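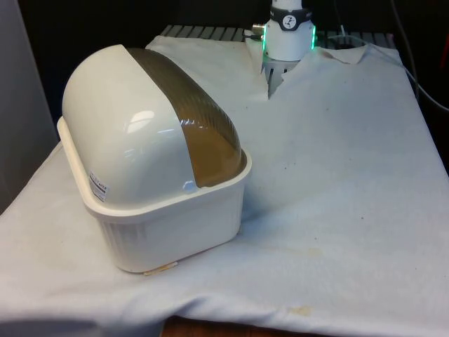 The domed bin, lid shut, on the old cloth.

Oct 26, 2018

Entry 2984. Kitchen storage, continued.

The bin has to be settled before the weekend or it will still be on the table at Christmas. Two questions outstanding: whether the lid can be opened fully once the bin is on the shelf, and whether it closes well enough to keep bread. The first is geometry. The second needs a loaf and a few days.

Geometry first. The shelf above the bench has 34 cm of clearance. With the lid shut the bin goes in under it without trouble. A domed lid is a good shape for this sort of shelf in principle, as a half-cylinder turning on its own axis needs no more height open than closed. A flat lid hinged at the back would need the bin pulled forward every time, and I know from the old Burnik tin that I don't pull things forward. I leave them open and the bread goes hard.

In practice the axis is never quite where it should be. I set the dividers from the pivot to the top of the curve, then from the pivot to the outer edge of the flap, and the two did not agree. Small difference. The flap will rise slightly above the dome part of the way through its travel. Still clears. I have written the larger figure, 171 mm, in pencil on the underside of the shelf so I don't have to do it again.

Orientation: long side to the front. End-on would free up bench for the kettle but puts the opening against the wall, and the tap is on that side.

Cloth: the stains don't come out. One near the right and a larger-looking one lower down, both yellowish, have survived a soak and a hot wash. It is now officially the work cloth. It keeps the plastic from being scratched by the tabletop and that is all I ask of it.

Cleaning. The tub is simple, slightly tapered, with faint vertical ribs low on the outside. Warm water, a little detergent, a soft cloth run along the ribs and not across them. The lip where the lid seats needs more attention. Crumbs collect in any seat of this kind, and once there are crumbs in it the lid rides high and the gap lets air through. I went around it with a dry pastry brush first, then a damp cloth, then dry again. The lid has a gloss finish and will show every mark from a scouring pad. No pads.

I left the sticker on the end of the lid. Small print, unreadable without the magnifier, and the magnifier is at Iida's.

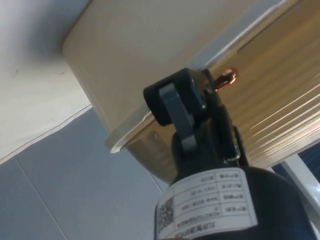

The tinted section is the part I would worry about over time. Clear plastics go cloudy if they are wiped with the wrong thing, and Trultonier cream, which I use on the sink, is the wrong thing. In a plain panel I'd spot the damage early. This one has fine streaks running through it on the diagonal and goes a warm amber where light comes through, so light scratches in the same direction would be hard to tell from the pattern. Rule for the household: damp cloth, follow the streaks, nothing out of a bottle. I have put the cream on the laundry shelf to reduce the temptation.

Noted for comparison that the beige part next to it has a matte face and holds grease differently. It wants a second wipe. The slightly flared rim can be done with a fingertip inside the cloth.

Ventilation. Opinions vary. A sealed bin keeps the crumb soft and ruins the crust, and in June, with the heater running, it also grows mould quicker than I'd like. A loose one does the reverse. My preference is for a small leak and a loaf wrapped in a tea towel. I intend to run it as follows: half a loaf in the bin, half in the bread bag in the pantry, same loaf, same tea-towel treatment, cut a slice off each at breakfast and write down the result. Sourdough from Clemham, unsliced. If the difference is less than I can detect blind, the bin gets the onions instead.

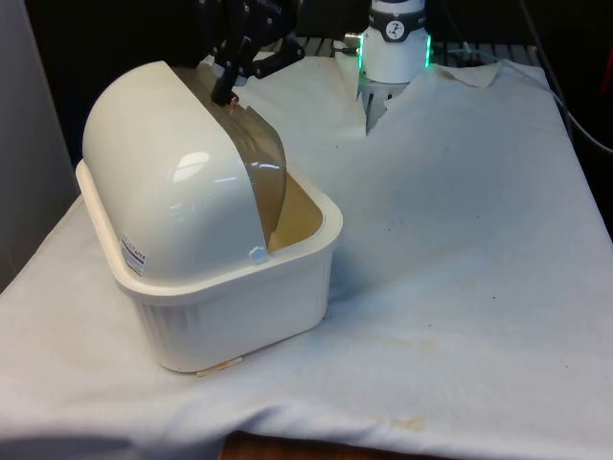

Eustaquio Bañuelos holds that the test is badly designed, because a flap left a little open by someone in a hurry will matter more than any leak at the seat, and he would record how often it is found that way before recording anything about crust. He is right. I have ruled a second column. He also thinks onions in a closed bin of any sort will sprout, and proposes tea and coffee packets.

Remaining jobs:

- Wipe down the shelf and let it dry overnight.
- Buy felt dots for the base. The shelf paint marks easily.
- Return dividers to the drawer, points in the cork.
- Find out what the Burnik tin is worth to anyone. Otherwise screws and washers.

Loaf goes in tomorrow morning. Minor matter, the pantry door is sticking again at the bottom corner. Planed it last winter. Will look at it when the shelf is done.

Comments

Kayode Akinola
Tea towel should be linen if you have one. Cotton stays damp longer and you'll be measuring the towel.

Araceli Cifuentes
We ran an Ahonen bin with a roll-back lid for years and the pivots were what went first. Keep flour out of them. Once it cakes you need a toothpick and a lot of patience.

Nelli Hyvönen
Please report on the blind tasting. Who is cutting the slices?

Recent entries
Entry 2983: Descaling the kettle, second attempt
Entry 2982: Drawer runners
Entry 2981: Labels for the spice jars, colour fading
Entry 2980: Pantry door, preliminary

Get new entries by email. Enter your address to subscribe to the newsletter. You can unsubscribe at any time.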